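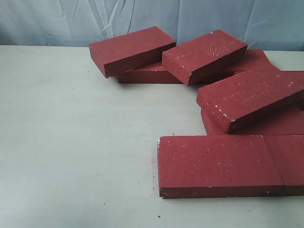
Figure 1. Dark red bricks on the tabletop, with the cloth backdrop behind.

Wivero: A Short Browser Game About Stacking Walls
Project report, Introduction to Game Development
Leonie Gasser and Hok-lam Lam

1. Summary

Wivero is a puzzle game that runs in a web browser without a download or an account. The player drops bricks onto a platform and tries to build a wall that reaches a marked line before the timer runs out. The final version has 22 levels. We wrote it in JavaScript and drew everything on a single canvas element. Leonie did the physics and the level editor. Hok-lam did the menus, the sound and the play testing.

2. Background

We both played a lot of free games on school computers when we were younger, and most of them had the same features: they loaded fast, they used one or two keys, and a round was over in a few minutes. We wanted to keep to those limits. Two older student games on the department page, Thammasiri and Vumico, were useful to us as reference. Thammasiri is a platform game with very good controls but a long loading screen. Vumico loads right away, but it has no way to save progress, and that got annoying after the first few levels.

3. Design

Each level gives the player a fixed set of bricks. The left and right arrow keys move the brick, the up arrow turns it, and the space bar drops it. There is no undo. We had an undo button in the first prototype and took it out after testers used it on almost every move.

The time limit was 75 seconds in every level at first. This was too long for the early levels and players sat waiting for something to happen. We changed the first six levels to 40 seconds and left the rest alone.

Progress is kept in the browser's local storage. If the player clears the browser data, the saved levels are gone. We thought about using a server but did not have time to set one up.

4. Physics

The hardest part was making a stack stay still. In our first version, a wall of more than four bricks would start to shake and then slide apart on its own. We fixed most of this by putting a brick to sleep when its speed stayed under a set value for half a second. A side effect is that a sleeping brick sometimes hangs over an edge when it should fall. This still happens in level 17 - we have not found the cause.

5. Testing

We tested the game in June with 12 students from the Skomutstead campus. Each person played for as long as they wanted and then filled in a short form. Nine said the controls were easy to learn. Five got stuck on level 8, where the platform tilts, and three of those stopped playing there. We moved that level later in the order and added an easier tilting level before it.

Two testers played on a phone. The game opened, but the drop button covered part of the platform, so we now show a message asking for a keyboard.

6. Remaining work

- Fix the overhang bug in level 17
- Add touch controls
- Add a mute button to the pause menu (it is only on the title screen now)
- Make the timer easier to see against the light background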